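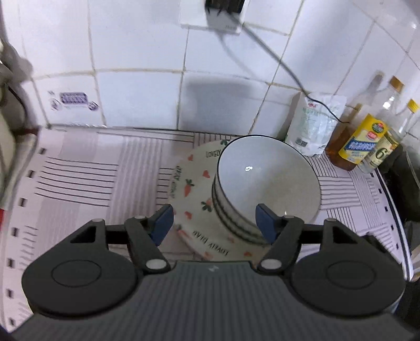
The carrot plate and a white bowl on the counter at Trevside.

Sebastian Bucur has cooked in the same kitchen at Trevside for 31 years, and when I asked which dish he would save first he went straight for the plate with the carrots and the little red hearts.

"It says LOVELY DEAR on it, and I suppose that's how I like to be spoken to at breakfast," he told me, laughing. "My sister found it at the Tristby market one May, and I've had my toast on it ever since!"

The pink mat came later, after a chipped saucer he still grumbles about. The white tiles he put up himself over 2 long weekends, 111 of them, and he'd happily do it again (his knees might not). And the baking?

"Oh, bread mostly. I start before six, while it's quiet, and the bowl goes wherever I go."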